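Notes for week 6. Please read them before the session, and bring the exercise sheet from last time, also if it is not finished.

# Shelters that stand by bending

Last week we spoke about frames which are stiff: posts, beams, triangles. Today we look at small shelters where the frame is a thin pole and the pole is bent on purpose. The camping tent is the most known case, but the same idea is used in garden tunnels, in fish traps, and in the old willow huts that we saw in the Preda slides.

## 6.1 What a bent pole does

Take a straight flexible pole and push the two ends toward each other. The pole leaves its line and makes a curve. It wants to become straight again, and so it pushes outward at both ends. If you hold the ends, you feel this push in your hands. In a tent the ends are held by the floor of the tent, usually in small rings or pockets at the corners. The floor is then in tension. Many students forget the floor when they draw the forces, and then the drawing does not close.

Please remember the word *prestress*. It means that there is force in the structure before any load comes. No wind, no snow, and still the fabric is pulled and the pole is pushed.

## 6.2 Two poles that cross

One arch alone falls over to the side. Two arches which cross at the top hold each other, and with four fixed corners the shape can stand without ropes. We call this *self-standing*. It is a different question whether it will stay in its place, because a light tent can stand very well and still travel across a field.

The point of crossing needs some care. If the poles can slide there, the shape becomes softer against side wind. Makers use a clip, a short cord or a fabric sleeve. Compare:

| Connection | Good side | Weak side |
|---|---|---|
| Continuous sleeve | spreads the load along the fabric | slower to put in, friction |
| Sleeve in short parts | easier to guide the pole | fabric can wrinkle between parts |
| Clips | quick, lets air pass | load goes into a few points |

In the exam I accept any of these, if your drawing is clear about which one you chose.

## 6.3 The order of the work

The order in which we build changes the forces during the building. When the pole is in the sleeve but its ends are not yet fixed, there is almost no prestress and the fabric hangs. This is normal. The dangerous moment is later, when three ends are fixed and a person pushes the fourth one. The curve is at that time often tighter on one side, and poles break there.

Some rules from practice:

- Push the pole through the sleeve, do not pull. A pole made of sections comes apart if you pull it.
- Fix both ends of the first pole loosely before you bend the second.
- Walk the bend slowly from one end to the other.
- When taking down, free the corners first and begin folding the poles from the middle.

The last rule was given to me by Luminița Văduva, when she taught the field course in Rallevitz. The elastic cord inside the pole is then stretched more equally.

## 6.4 A small calculation

A pole is 238 cm long and is bent between two corners. To find the height of the arch exactly we need the elastic curve, and this we do not do in this course. For a first estimate take a circular arc. Write the length of the arc as *s = rθ* and the distance between the corners as *c = 2r sin(θ/2)*. Choose a value for *c*, find *θ* by trying values, and then the height is *h = r(1 − cos(θ/2))*.

**Exercise 6a.** Do this for two distances *c* of your own choice. Which one gives more height? In which one is the pole bent more strongly?

**Exercise 6b.** A snow load of 20 kg rests on the top of the tent. Describe in words, without numbers, what happens to the tension in the floor.

**Exercise 6c.** Make a sketch of a two-pole tent before the corners are fixed and another one after. Mark in both where the fabric is slack.

## 6.5 Reading

The chapter on bent frames in the Brallach reader, and from the Curnine notes only the part about sleeves. The rest of Curnine is about large roofs and comes back in May. Answers to the exercises go in the box beside room 407, before the next session.

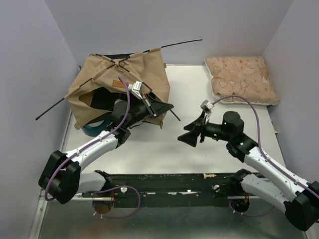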